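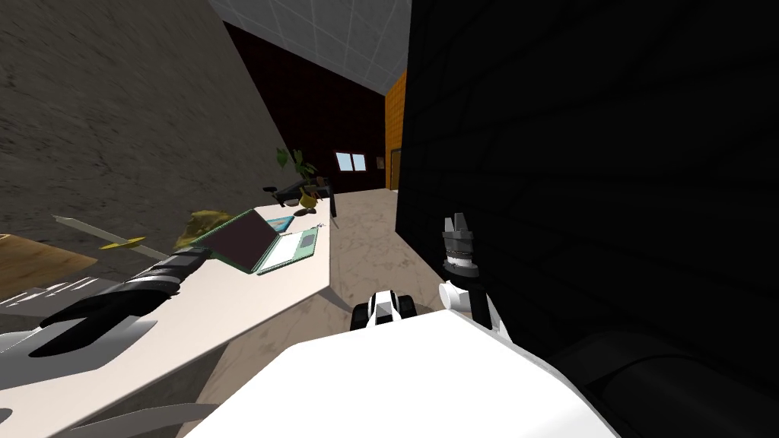 Shared workshop in Clundilow opens its two-arm robot project to home builders

Clundilow, 19th August. The Vermeulen shared workshop is pleased to announce that the first complete plans of Ziment, its robot with two arms, are available to all home builders from today. The plans are free of charge. They come together with Grikosura, the simulated room in which the members try the movements of the robot before they cut any part.

The work on Ziment began in June of last year on one bench of the workshop. Since then, the members have spent 1254 hours on it, mostly in the evenings. The package contains 76 drawings, the wiring plan and a parts list with sizes in inches and millimeters.

Grikosura has a desk with a laptop, a plant in a pot and a sword with a yellow crossguard. The members wanted long, thin and soft shapes in the same room, so that a builder can practice how to come near to each of them with a gripper. The room runs on an ordinary home computer.
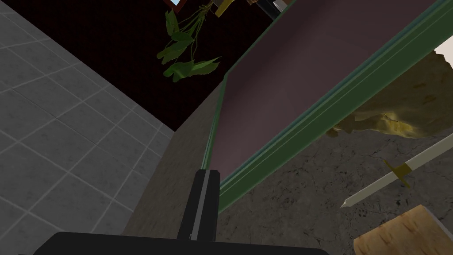
Grippers first, arms later

We advise new builders to start with one gripper. It can be made on a small table with hand tools and a 3D printer, and it needs eight screws of the same size. The shoulder is the more difficult part, and its drawings will be revised again after we receive comments from the first builders.
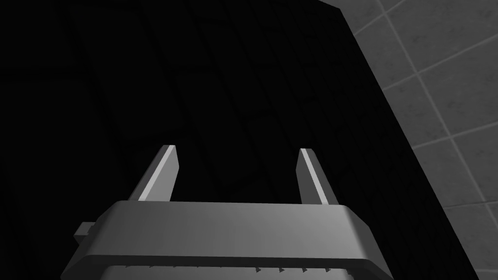 Gripper with open fingers in the simulation, with gray wall tiles behind.

Evening course

An evening course for beginners will be held in the workshop this autumn. There are 60 places. Participants may bring their own printed parts, and a set of parts can be borrowed for the evening. Registration is made at the front desk of the Vermeulen workshop in Clundilow, where the plans can also be copied to a memory stick.

Press contact: Vermeulen shared workshop, Ziment project desk, Clundilow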